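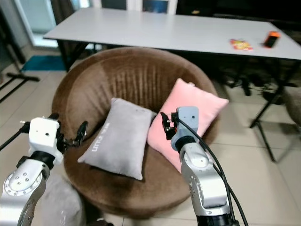

Two-armed robot at a brown armchair with two throw pillows, one gripper against the pink pillow.

Harnier method

The Harnier method (also Harnier staging, or just "Harnier" in lab talk) is a way of teaching two-armed robots to handle soft household things such as cushions, folded towels and bedding. It was put forward by Babar Qureshi and Evie Oakley at Grultora, a small robotics firm in Fladilton. Main idea: split each demonstration at the moments when a gripper gains or loses contact with something soft, then train on the pieces as well as on the whole. Mostly used for tidying tasks. Not to be confused with the Harnier bench, a test table sold by the same firm for a short while.

Name

From Harnier Lane, where the first workshop stood. Early notes call it "touch splitting", and a few later papers still do. Oakley is said to have disliked both names.

Background

Learning from demonstration usually goes like this. A person drives the arms through a task, the cameras and joint readings are stored, and a network is trained to give the next movement from what it sees. Works well enough for rigid objects. A cup stays the same shape when you pick it up. A pillow doesn't. It sags, folds over the finger, drags its neighbour along with it, springs back when let go.

Grultora's first attempts at cushions used plain imitation with no splitting. Results were poor and, worse, hard to read. An arm would go to the right place, close too early, pinch only cover fabric and carry on through the rest of the motion as if it had the pillow. Qureshi's notes call this "miming". The word has stuck and is now used outside the firm.

A second problem was two soft objects touching each other. If one pillow overlaps another, the edge between them is hard to find, specially when colours are pale and the light comes from one side. Armchairs with a curved back make it harder again, as the back pushes the pillows together and leaves little room for a wrist behind them.

Method

Demonstrations are recorded whole. No pausing, no buttons for the operator to press. The splitting is done afterwards from the gripper signals.

Each recording is cut at contact events. Four kinds are used:

approach: fingers moving towards the object, nothing touched
touch: at least one finger against the object, jaws not yet closed on it
hold: jaws closed with material between them
release: jaws opening, until the fingers are clear

The touch stage is the part that sets the method apart. Most older schemes went straight from approach to hold. In Harnier staging an arm is allowed, even encouraged, to rest its fingers against the side of an object and stay there while the other arm gets into place. Qureshi called it "leaning", though the paper uses "sustained touch".

Both arms have their own stage at any moment, and they needn't match. One may be in approach while the other is in touch, which is very common with pillows on a chair: an arm settles against the edge of one pillow, the other hovers by the second with its jaws open. The pair of stages is fed to the network as a label during training. At run time the network has to guess the pair for itself, and the guess is passed on to the part that picks the movement.

Cutting is automatic but gets checked by hand. Soft things give weak signals, so a light brush against velour can look much the same as no contact at all. Checkers go through the doubtful cuts and move or delete them. This is slow. Oakley's later work is mostly about making it less slow.

Two-arm timing

Plain imitation tends to tie both arms to one clock. If the left arm is late the right one carries on regardless. Under the Harnier method the arms wait on each other's stage instead. An arm in touch will not go to hold until the other arm's stage is one that was seen alongside hold in the recordings. There is no hand-written rule for this, it comes out of the labels, though critics have said the labels are a hand-written rule by another name (see Criticism).

Waiting has a cost. Where both arms guess that the other is not ready, neither moves. Known as a "stand-off". The usual fix is a time limit, after which one arm backs off to approach and starts again. Which arm backs off is picked at random; a fixed choice led to the same stand-off over and over.

Training settings

Recordings are made in furnished rooms, not on a bare bench. Grultora's guidance says to leave ordinary furniture and clutter where it is and to shift the chair a little between takes. Lighting isn't controlled. Windows, tiled floors and shiny fabric all throw up bright patches, and the guidance wants them in the data.

The set-up asks for two arms with two-fingered grippers and a camera placed at the head, looking down between them. Wrist cameras are optional. The original paper did not use them, a later version did and found them useful in the touch stage only.

Pillows should differ in colour and cover. Printed covers are allowed. An early worry was that the network would learn to go for lettering, and one run did seem to do this, reaching for the print and ignoring the edges. Mixing plain and printed covers in the same takes was enough to stop it.

Reported results

The main test was clearing two pillows from an armchair and putting them back upright. Each version was given 60 tries. Plain imitation finished 2 of them. The Harnier version finished 40. A try counted as finished only if both pillows ended on the seat, standing, with neither gripper still holding fabric.

Most of the failed tries under the Harnier version were put down to the network guessing hold when it was really still in touch. In other words miming again, only rarer. Stand-offs made up the bulk of the rest, and a small number were drops over the front edge of the seat.

On towels the gain was smaller. On bedding there was hardly any, and the authors say so plainly. A duvet is in contact with nearly everything all the time, so contact events stop meaning much.

The tests were run on one type of arm and in one building. Repeat tests at other sites have been patchy, see below.

Later work

Awan is a follow-up tool by Oakley for checking cuts. It lines up the head camera view with the finger signals and shows only the places where the two disagree. Checking time came down by almost 40 per cent according to the release notes, on pillows. No figure was given for towels. Version 2 was released on August 6, 2026 and added support for wrist cameras and a slip stage, meaning hold with the material sliding between the fingers. The slip stage is off by default. Some users report that it floods the data with tiny cuts.

A one-armed form has been tried. It keeps the touch stage but drops the pairing, and does about as well as plain imitation on soft objects, which suggests that the pairing matters more than the cutting. Qureshi has argued the opposite in talks, on the grounds that the one-armed tests used a much stiffer gripper. Not settled.

There is also a loose variant where stages are learned with no names at all, the network being left to find its own cut points. It found touch by itself. It did not find release.

Criticism

Three complaints come up again and again.

First, cost of checking. Even with Awan somebody has to sit and look at the doubtful cuts, and two checkers often disagree on where touch begins. The paper gives no measure of agreement between checkers. This was pointed out early on and hasnt been answered in print.

Second, the test is narrow. One armchair shape, pillows of similar size. A group working with square sofas saw far fewer stand-offs but more drops, and couldn't say whether the method or the furniture was to blame.

Third, the labels. If the stages are chosen by people then the method carries their view of how a pillow ought to be handled. A robot trained this way almost never pushes a pillow along the seat without gripping it, though people do it constantly. Qureshi and Oakley accepted the point and noted that their operators had been told to avoid pushing. Newer recordings drop that instruction, but no results with them have been published so far.

Terms

Leaning: informal, staying in the touch stage on purpose.
Miming: carrying out a motion as if holding something, with nothing or only a pinch of cover in the jaws.
Stand-off: both arms waiting, neither moving.
Pair label: the stages of the left and right arms taken together, left always written first.
Doubtful cut: a contact event flagged for checking by hand.

See also

Learning from demonstration
Deformable object handling
Two-handed manipulation
Awan (software)
Grultora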